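About the Fulstead Manipulation Club

The Fulstead Manipulation Club is a student robotics club at Fulstead Technical College. We work on robot arms that handle ordinary household things: cloths, mugs, bowls, lids, bags. The club is open to any enrolled student, in any program, and to students at Bridau High School who are in their last two years and have a signed permission form.

We are a club and not a course. You get no credit and no grade. You do get a door card, a locker shelf, and time on the arms.

What we work on

Most of our time goes into one competition, the Zallarville Tabletop Challenge, held each June. Teams are given a list of household tasks in advance and a second list on the day. The advance list is the one we practice. It usually has some form of folding, some form of wiping, and a good deal of picking up and putting down. The second list is kept back until the teams have set up, and it tends to use the same kinds of objects in less convenient places.

Objects under or behind other furniture have been part of the rules for the last few seasons. A person reaches under a shelf without thinking. An arm has to be told where the shelf is, how far it can swing its elbow, and which way to back out. We spend more evenings on this than on anything else, and cloth is the hardest thing to do it with. A cloth has no fixed shape, so the code that finds the best place to grip has to run again every time the cloth is put down.
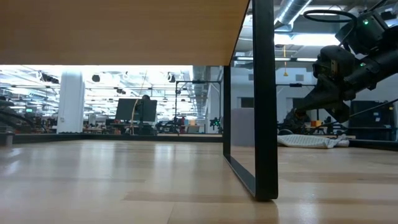
How the club started

Faustine Huet started the club when she was in her second year of the mechanical program. She had asked for lab time to try out a gripper finger she had drawn for a class, and was told that lab time went to courses and registered student groups. She registered a group. It had four members, which was the minimum, and two of them were her roommates.

The first year was spent on a secondhand arm that could lift very little and had to be restarted between moves. The group did not compete. They wrote their own control software, which was slow, and threw most of it out the next year. One part has survived: the small logging program that records every attempt, good or bad, along with the name of the person running it. We still use it, and new members are shown how it works before they are shown anything else.

Faustine finished her degree and now works at the college as a lab engineer. She is the club's staff adviser. She signs purchase requests, runs the safety session, and has the final say on whether a piece of hardware is ready to be powered on. She does not pick the competition team.

Who runs it now

The club president is Talha Malik, a third-year student in computer engineering. He joined as a programmer and took over scheduling when the old sign-up sheet stopped working, then was elected president at the end of that year. Questions about joining, arm time, or competition travel go to him.

Members sort themselves into small groups. Grippers and Hardware designs, prints, and fits fingers and brackets. Motion writes the code that moves the arms. Vision handles the cameras and everything that has to do with finding an object. Trials runs the practice sets, keeps the object box in order, and writes up results. Trials is where most new members begin, and a fair number stay there. You can be in more than one group, but you should show up regularly to at least one.

Our space

We meet in the open lab on the ground floor of the Melnychuk Building. The lab is shared with two courses and with the staff who maintain the equipment, so there are rules about where we can leave things. Parts and tools go back on our shelves at the end of every session. Anything left out on a bench can be moved, and you will have to go and find it.

Practice tables are booked in the scheduling system. A booking covers one table and the arms attached to it. If you book a table and can't use it, cancel so that someone else can. Three missed bookings in a term and you lose booking rights until the next one.

What a practice session looks like

Club night is Wednesday, from 5:30 p.m. until the lab closes. The first part is a short meeting where each group says what it has changed since the previous week. After that we split up by table.

At each table, one person runs the arm, one person places the objects, and one person keeps the log. The person placing the objects calls out before reaching in and again once they have stepped back. The arm doesn't move until the second call. We swap jobs every ten attempts so that everybody does all three.

Mugs are used at nearly every session. They look easy and they cause a lot of trouble. The arm can grip a mug by the rim, by the body, or by the handle, and each of those needs a different approach. Coming straight down on the rim is the simplest when there is open space above. With a shelf over the table, the fingers have to come in under the edge first and then turn down, and there isn't much height left for that turn. If the handle is facing the wrong way, a side approach may be blocked too.
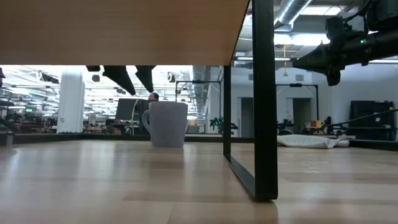 We score each attempt the way the Zallarville judges do. A grip counts if the object is lifted clear of the table and held for the full time. A placement counts if the object is upright, inside the target area, and released. Touching the shelf or its frame during the move costs points even when the grip is good. Dropping an object ends the attempt.

Last season the club logged 3000 attempts across all tasks. Of those, 1558 were cloth tasks and 1324 were mug tasks. The rest were one-off tests with new objects. The full log is open to members, including the failures, and people are expected to read it before proposing a change to the code. If your idea has been tried already, the log will show who tried it, and you can ask them what went wrong.

Competition

The competition team is chosen in the spring from members who have logged sessions in both terms. We send up to six people. The team is picked by the group leads together, based on what each task needs, and Talha posts the list by email. Members who aren't on the traveling team still help with packing, testing, and the practice runs we do under timed conditions.

Our best result so far is fourth place overall. We placed second in the cloth event the same year. The year after that we lost a wrist cable during setup and didn't finish the first round. We now pack two spares of every cable and check them before leaving.

School visits

Twice a year we run an afternoon at Bridau High School. We bring a small tabletop arm and let students drive it with a hand controller. They try to stack cups, and then they try it again looking only at a camera view on a laptop, which is a lot harder. Club members who help at these visits need to complete the college's youth program training first. It takes an evening and is offered every term.

Teachers who want a visit at another school can write to us. We can't travel far with the equipment, but we do what we can within the county.

Joining

You don't need experience with robots. You don't need to know how to program, although you'll probably pick some up. We ask that new members do the following in their first month:

Attend the safety session with Faustine.
Sit in on two club nights before booking a table.
Complete one full practice set as the person keeping the log.
Choose a group to start with.

Membership dues are $20 a year. They cover printing material, replacement finger pads, and snacks on club night. If the dues are a problem, talk to Talha and they will be waived. Travel to the competition is paid for by the college's student activities fund and by money we raise ourselves.

High school members pay no dues. They can attend until 8 p.m. and have to be at a table with a college member whenever an arm is powered on.

Donations

We take donations of household objects for the object box. Mugs, bowls, dish towels, and plastic containers with lids are all useful, and it helps to have odd sizes. Please don't bring glass or anything you would be sorry to see chipped. There is a bin next to the front desk in the Melnychuk Building, and the Trials group empties it on club night.

Contact

Stop by on a Wednesday evening, or leave a note for Talha Malik or Faustine Huet at the front desk. We answer messages more slowly in the two weeks before the competition and during finals.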